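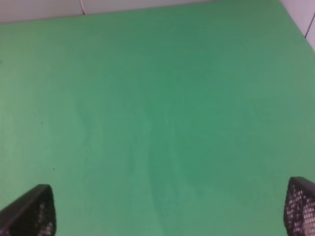
Figure 1. Wrist view over the green work surface, fingers open.

Progress report to the Niskanen fund, Hastel project
Prepared by Iraís Escobedo, November 10, 2021

1. Work done in this period

In the last report we promised to finish the study of the wrist view as the only source for finding small objects. The recording part is now complete. We have 204 recordings with the Dristell arm, all on the green surface and with the same start position of the gripper. Of these, 61 were made without any object, with the fingers wide apart as in Figure 1. They serve as the reference for the method.

The method is simple. From the reference recordings we learn how the surface looks when nothing is placed on it, and then we mark every region which differs from this. The difficulty is in the surface itself. The green is not the same tone everywhere, a faint darker streak runs down the middle, and there are a few very small dark specks. Our first version marked such specks as objects. The second version ignores regions below a minimum size, and the false marks have decreased to around 5 percent of the recordings.

2. Open problems

The shading is still not solved. When the arm is lowered, the streak changes its tone in the view and is sometimes marked as a flat object. We have tried 2 corrections. The one based on local brightness works better, but it is slow.

3. Next steps

The Nevholm group will repeat the test on their own table with our settings. We ask to move the delivery of the final data set to March, so that their results can be included. The budget does not change. The cost table is sent separately.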